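Brutard Shared Workshop
Daybook, 30/09/2025

The workshop was opened at nine and the bench allotted to the Pliria build was taken up at once. Panagiotis Grgić attended for the morning only, and undertook to return the torque driver to the Amdale store before the end of the week.

The first business was the supply to the two arms. The right arm had been dropping out whenever both shoulders were asked to move together, and it had been agreed at the previous session that each should have its own feed. This was carried out before lunch. The old shared lead has been labelled and put in the drawer under the window. I record that the total spent on the build now stands at 438 pounds, the new supply included, and that the receipt is in the folder.

The second business was the control program. The Safavi routine, which we had used until now for homing, was removed and replaced with the shorter one written here in September. It starts more slowly but does not require the arms to be placed by hand beforehand. The log for the day closed at line 1563 and has been copied to the workshop machine. Two warnings in it concern the left wrist and should be read before anyone changes the speed limits.

Mr Grgić raised again the matter of the wall covering, which he considers too busy for the cameras. I am of the opinion that it should stay, as any program that works only against a plain wall will be of little use to us at home. The point was left open.

The afternoon was given to sorting hardware.

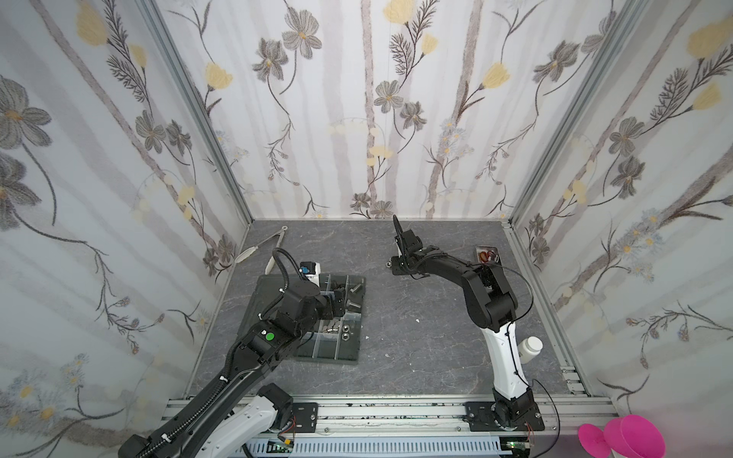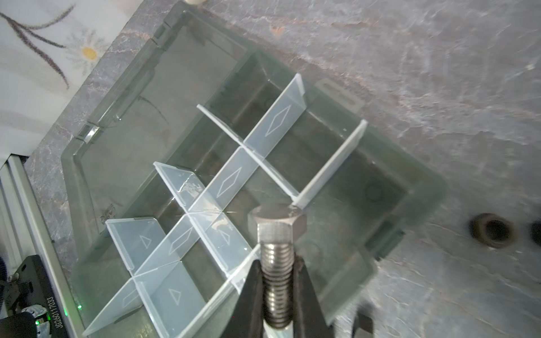
The sorting task remains the one by which I intend to judge the whole build. I have therefore set down a fixed order of work: bolts are to be attempted first, nuts second, and washers are to be left until the grip force can be set more finely. A hex bolt held upright in the fingers, with its head above them, gives the wrist camera a clear outline to work from, and I propose to make that the standard hold for the present. Nuts lying flat on the marble-patterned floor will need a lower approach, and the height limit must be altered accordingly. I have written the new value on the card but have not yet entered it. Power was switched off at the wall at six, and the key was returned to its hook.

Recent entries
Cable sleeves and ties for the left arm
Fitting the front rail
Amdale store: tools on loan
Notes on the Safavi homing routine
Pliria build: first list of parts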